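I've been applying for remote jobs since April and kept notes the whole time. Putting them in one place. Long thread, sorry.

Background: payments operations, mostly reconciliation and chargebacks. I was laid off when my team at Wurnov moved to another office. I was not looking for a career change, just the same kind of work from home.

The board I used most shows 3,873 remote openings in my broad category right now. That number is close to useless. Put in your state, take out the contract roles and the ones asking for a license, and it drops to 100 on a good morning.

A lot of those are repeats. The same opening gets listed by the company, then by two staffing agencies, with the title changed a little each time. Search a full sentence from the posting and you'll find the copies.

If you find copies, apply on the company's own site. I went through an agency for a Pellholm role and then found I couldn't apply directly for six months. It was in the terms I clicked through. Read those.

"Remote" means at least four different things. Remote anywhere in the country. Remote in certain states. Remote after 90 days in the office. Remote, but you have to be within driving distance for meetings. The listing usually says which, near the bottom, in the legal paragraph.

State lists are real. It has to do with payroll registration. I asked a recruiter at Indholm if they would make an exception and the answer was no, same day. At least it was quick.

Total so far: 35 applications. I sent more than that in the first weeks of my last search, years ago, and heard back from fewer. Slower has worked better for me.

Out of the 35, I got 6 first calls. Three went to a second round. One went to a final round and I came second. They told me so, and I was glad to know.

What the 6 had in common: the posting was less than four days old when I applied. All of them. I now sort by date and ignore anything older than a week unless I really want it.

Salary ranges. Where a range is posted, the first call is short and everyone knows where they stand. Where it isn't, ask before you book the second one. I lost an afternoon to a case study for a job that paid well under my old one.

About case studies. Vasconcelos sent me a sheet of transactions with errors in it and gave me an hour. Fair test, close to the real work. Another company wanted a full dispute process written from scratch, unpaid, due in two days. I said no to that one.

Cover letters: I stopped writing them unless the form requires one. Made no difference to the number of calls. I do fill in the optional "anything else" box, two or three lines, with the card networks and tools I've worked with.

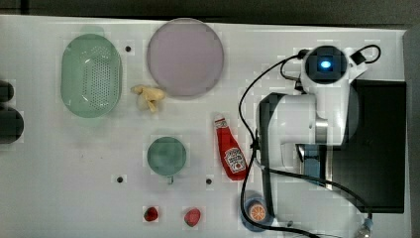

Keep a copy of every posting you apply to. They get taken down, often before the first call, and then you're on the phone trying to remember which one asked for weekend cover. I paste the text into a plain document with the date on top.

I also keep a spreadsheet – company, title, date sent, where I found it, state rule, pay range, last contact. Seven columns. I tried a fancier tracker and quit using it in a week.

Scam check. Twice I got an offer by text message for a job I never applied to, both "payment processing" roles where you receive money and pass it on. Don't. If they want to use your own bank account, it isn't a job.

Also watch for email addresses that are one letter off from the company's. Look up the main phone number yourself and call it. Took me roughly ten minutes the one time I did it, and the recruiter was not real.

Follow-ups: one email a week after the call, then I leave it. Two companies answered the follow-up and had simply forgotten to write. The rest stayed quiet.

Time of day didn't seem to matter. I sent applications early, late, at lunch. No pattern I could find.

Current status as of July 8, 2024: two applications open, one second-round call coming up. It's chargebacks again, fully remote, my state is on the list and the range was posted.

Will add to this thread if anything changes. If you work in disputes or settlement and your team is hiring, replies are open.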